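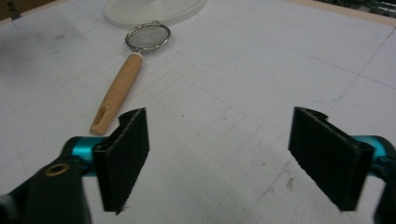 Loose Leaf or Bag? What People on One Campus Drink, and What They Say They Drink

Final report, Introduction to Survey Methods
June 11, 2025

1. Why tea

Our group was given a free choice of topic, and we spent the first two weeks unable to agree on one. Sleep was taken. Parking was taken twice. Tea was what we were drinking while we argued, so tea it was.

The question we settled on was small enough to finish. Do people who say they prefer loose leaf tea drink it on an ordinary day? We suspected a gap. One of us has owned a tin of Kavetti Assam since November and has opened it once, to show it to us.

2. What we did

We sent a short online survey to the 1,293 students living in the Flastia residence halls. It asked what kind of tea people preferred, what they drank most recently, what they own for making it, and what gets in the way. We got 146 replies. Five were thrown out: four were blank after the first question, and one answered every item with the word "soup." That left 141.

We also asked for people willing to keep a tea diary for a week, and 19 of them did. The diary was one sheet of paper with a line for each cup: time, place, type of tea, and a space for comments. The comments space was a late addition and ended up being the best part of the project.

Edis, the coffee cart outside the library, let us put a stack of flyers next to the lids. We thank them for this, and for not asking why a tea study was recruiting at a coffee cart.

3. What we found

More than half of the people who answered said they liked loose leaf better than bags. Far fewer had made any the day before. The diaries told the same story with worse handwriting. Several diary keepers who had checked "strongly prefer loose leaf" went the whole week on bags, and one wrote "tomorrow" in the comments space three days in a row.

The most common obstacle was cleaning up. We had expected price, and had already drafted a paragraph about price, which we have deleted with some regret. People don't mind the brewing. They mind standing at a shared sink picking wet leaves out of fine mesh while somebody waits behind them with a pasta pot. Two diary keepers solved this by leaving the strainer in the mug until the next cup, a method we do not recommend but do understand.

Time came second. Taste was hardly mentioned by anyone, for or against.

We also ran a small blind tasting in the Mallet common room, with the same black tea served both ways. Most tasters could not say which cup was which. The ones who were most certain did no better than the rest, and took the news less well.

4. Problems

People who open an email about tea probably like tea. Our replies should not be read as the views of the whole residence system, most of which ignored us.

The diary week fell right before midterms, which pushed up the number of cups and may have pushed people toward bags. The word "prefer" was also a poor choice. Some took it to mean what they would pick if all the work were done for them, and others took it to mean what they buy. We noticed this after the survey had closed, when noticing it was free.

For the tasting, both kinds of tea were steeped for the same time, although the package directions differed. A fairer test would follow the directions for each.

5. If we did it again

We would ask about the last three cups and leave preference for the end. We would run the diary in a quiet week, assuming the calendar contains one. We would also ask people where they wash their strainers, a question that came up in the comments again and again and that we had no box for.

The survey questions and a blank diary sheet are attached as appendices A and B. The Assam is still mostly full.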